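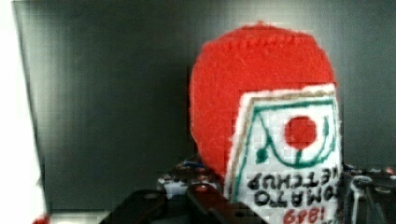 The second kettle at the Ninduvcombe yard was set on its foundation in May, which puts the emulsion plant 4 weeks behind the schedule we sent you and well ahead of the one we privately expected. Hisar delivered the burner, the circulation pump and most of the bolts. The pipework is still bare metal, waiting for its insulation, and nothing on the site is as well padded as that red felt thing with the white tag drawn on in green and tan. Cladding starts once the flanges have been pressure tested.

Spending to date stands at 2,937 hours of labor against the approved budget, of which 546 went to rerouting the hot oil line. The original drawing ran it straight through the weighbridge office. We liked the drawing, but the office was there first.

The Cokex control panel has been wired and powered up. It reports every alarm it knows, including one for a tank we did not buy. Cokex has promised new software and has been promising it with great regularity. Until it comes, the operators have a laminated sheet telling them which alarms to believe.

Trial batches on the first kettle reached roughly 60 percent of rated output. The colloid mill, supplied by Geum, is not the limit; the feed pump is, and a larger one is on order. We are not asking for more money for it. We are asking to move the sum set aside for landscaping, a line that had always struck us as hopeful for an asphalt yard.

Still open: the noise survey, the bund wall on the north side, and a decision from you on the landscaping money.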